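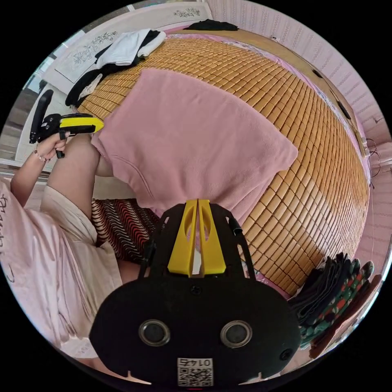

I've been making the same pot of beans every week since March, and I think I've finally got it to a point where it's worth writing down. It started with a bag of dried butter beans from Bano, the small grocer on the corner in Ormsby. I'd always bought tins before that. The bag sat in the cupboard for weeks and then one wet evening I put half of it in a bowl of water and went to bed.

The first batch was dull. I salted it too late and took the pan off before the beans were properly soft. The second was better, and by the fourth or fifth I'd stopped looking at the clock and just tasted one every so often.

What I do now is soak them overnight with a good spoonful of salt in the water. In the morning I drain them, cover with fresh water, and add half an onion, a bay leaf, 6 cloves of garlic with the skins still on and more olive oil than seems sensible. Then it simmers on the lowest ring with the lid slightly off.

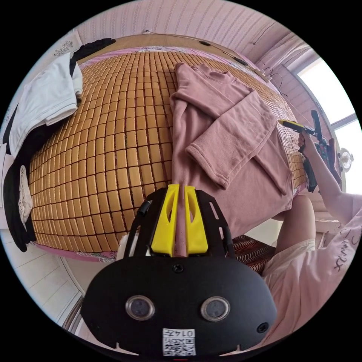 Pink sweatshirt on the bed mat.

Kane Rakena, who I used to share a kitchen with, puts a parmesan rind in his. I tried it and it's good, but it does make the broth cloudy and it sticks to the bottom if you forget to stir. I've gone back to leaving it out – a bit of grated cheese on top at the end does nearly the same job.

The garlic is the best part. Once the beans are done I fish out the cloves, squeeze them from their skins and mash them with a ladleful of the cooking liquid. That goes back in the pan with some lemon juice and black pepper.
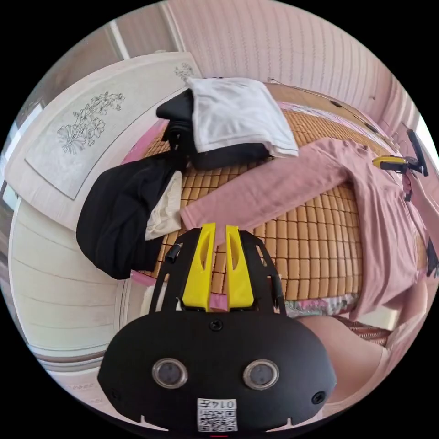

On the first day we eat them as they are, with toast. The next day they've thickened up, so I warm them through with chopped greens and whatever sausage is in the fridge. Anything left after that gets blended into soup.

They freeze well too, as long as there's enough liquid to cover them. I use old yoghurt pots and leave a gap at the top. There are 9 in the freezer at the moment, which is too many, so no new batch until I've worked through a few. After that I want to try chickpeas the same way, probably with cumin.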